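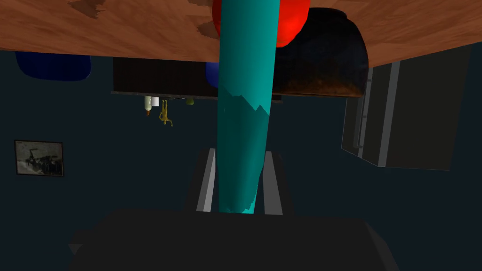 I've been swapping grippers in the simulator for most of April now, and I've finally got opinions worth typing up. The two I'm comparing are the Benduda, a plain parallel pair, and the Pakider, which has softer pads and costs rather more. The Benduda went first, in the kitchen I use for everything. Getting a tall thing like that teal cylinder between the two fingers is a lovely test, as any error in the wrist shows up straight away – and my wrist settings had plenty of errors.

Darren Ashworth lent me his controller, Kettle, and I ran 80 tries with each gripper on a quiet Sunday (my tea went cold more than once!).

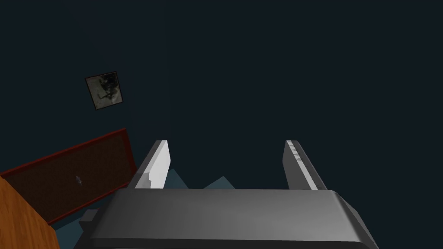

Jaws open, nothing between them.

The Benduda opens wide enough for most of my kitchen things, and it only needed 3 changes to the settings file. The Pakider needed 28, and I still don't trust its closing speed.
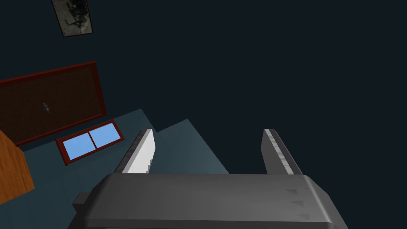
Barry Mellor
Hobby roboticist, Prarnside

I do want to try moving the wrist view back a bit next. With the fingers apart I can see past them to the door and the floor, but the housing takes up such a lot of the picture, and Roy Heywood reckons a higher mount would help. I'll have a go once Kettle is updated.

149 shares | 3 comments
Home | Older posts | About
Back to top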